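How I finally got my record collection cataloged (and how you can too)

I own 1,594 records. I know that number now because I spent most of January finding it out, one sleeve at a time, usually with a cup of tea going cold next to me. Before that I'd have told you "a lot" and changed the subject. Then I bought my third copy of the same Tulier live album and decided enough was enough.

You don't need special software for this. I used a plain spreadsheet and I'd do it again.

Step 1: Pick your columns before you touch a record

Mine are artist, title, label, catalog number, year of this pressing, condition and notes. Keep the year of the pressing separate from the year the album first came out! I mixed them up for the whole of A through D and had to go back and redo the lot.

Step 2: Decide how you'll file names

Solo artists go under last name, bands under the first word, and "The" gets ignored. So Sewwandi Nanayakkara sits under N and The Cimthorpe Brass sits under C. Compilations get their own section at the end. Your rules can be different, but write them at the top of the sheet or you'll forget them by the letter G (I did).

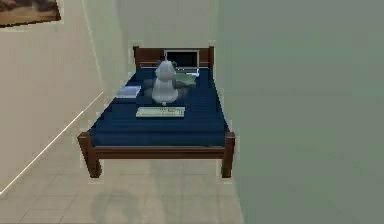 Step 3: Work in small batches

Pull twenty records, enter twenty records, put twenty records back. I tried doing a whole shelf at once and ended up with piles I was scared to walk past. Twenty takes me half an hour if I don't stop to play anything, and I always stop to play something.

Step 4: Get the catalog number right

Look on the spine first, then the label in the middle of the record. If the two don't match, somebody may have swapped the disc into a different sleeve at some point, so put that in your notes. My copy of the first Kanagaratnam LP has a spine number from one pressing and a label from another, and I'm still a little sore about what I paid for it.

While the record is out, look at the smooth part near the center label too. The letters and numbers scratched in there can tell you which pressing you've got. A flashlight held low and to the side makes them much easier to read. 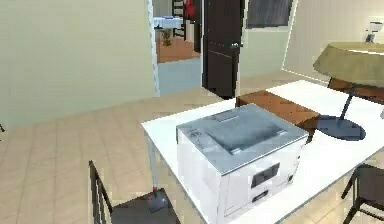
Step 5: Grade the condition, and be mean about it

I use a simple scale of 4 grades: great, good, plays okay, and rough. Grade the sleeve and the disc separately. If you're stuck between two, go with the lower one.

Step 6: Back it up

Save a copy somewhere that isn't your computer. My friend Obaidul lost his list at 1,372 entries and had to start over from Abba-adjacent disco, poor guy.

After that, just add new records the day you bring them home. I've got two Britness singles by the door waiting for me right now.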